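Clekska 16 Home Weather Station

Model 2614, with outdoor sensor mast and indoor display

The Clekska 16 measures temperature, humidity, wind, rainfall and barometric pressure in your own yard, where your weather happens, as opposed to the airport, where the official weather happens. If you have ever shoveled your way out to the car while the radio described light flurries, you know the difference and probably have opinions about it.

The outdoor unit reports to the display every 16 seconds. That is more often than most people need to know the humidity, but you will look anyway. Everybody does for the first month.

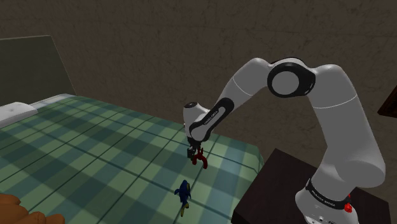

Wind is handled by a three-cup anemometer and a separate vane, both on sealed bearings. Mount them as high and as far from the house as you can stand to climb. A vane tucked under the eaves will tell you, with great confidence, that the wind blows only along your gutters. The mast clamp fits standard fence pipe and comes with two U-bolts and a wrench that is good for one installation and perhaps half of another.

The rain gauge is a tipping bucket under a removable funnel. Leaves get in. So do spiders, who consider the bucket to be housing. Lift the funnel off in spring and again in fall, wipe the bucket with a damp cloth, and level it using the bubble on the base. The gauge is unheated, so snow will register whenever it gets around to melting, and your display may report a brisk rainstorm on a sunny morning in March.

Temperature and humidity sensors sit inside a louvered shield. Keep the shield over grass, at about head height, away from brick, blacktop and the dryer vent. We have taken many calls about record-breaking heat. A good share of them involved the dryer vent.

The indoor display shows current readings, daily highs and lows, and a pressure graph covering the last day. There is a forecast icon as well. It is worked out from pressure alone and should be treated like a brother-in-law's stock tip. The backlight dims at 10 p.m. and can be shut off completely in the settings menu, under Sound, for reasons lost to the firmware team.

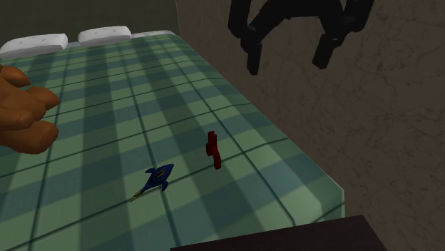
Wojciech Pietrzak writes that his station has been up through two winters and has outlasted the fence it was bolted to. He would like the storm alarm to be quieter at 4 a.m., and he wants it known that the battery door is a menace with gloves on. Otherwise he is happy, and he no longer speaks to his neighbor about rainfall totals, the neighbor's gauge being a coffee can.

The alarm has three volume levels. The lowest is still an alarm. As for the battery door, a coin works better than a fingernail.

In the box

Sensor mast in two sections
Anemometer cups and wind vane
Rain gauge with funnel and debris screen
Louvered radiation shield
Indoor display with power adapter
Mounting hardware and the wrench mentioned earlier

Batteries for the outdoor unit are not included. Use lithium cells if your winters are serious.

Specifications

Wireless range: 714 feet in open air, less through stucco
Wind speed: up to 177 mph, after which you have other concerns
Update interval: 16 seconds
Display power: adapter, with battery backup

Works with the Siron data logger and the Grustard pole kit, both sold separately. The older Siron cable does not fit, though it looks as if it should, and forcing it is not covered by the warranty.

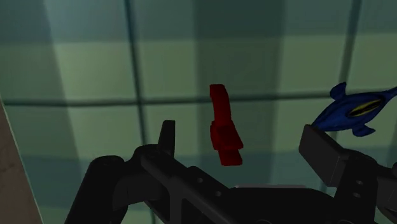
QUINTANA, June

Model 2614 is back in stock. Units shipping now have the revised funnel screen, with a finer mesh. Owners of the earlier screen can order the new one as a spare part; it snaps in without tools. The spiders have been slowed down somewhat.

Display firmware can be updated from the settings menu, also under Sound.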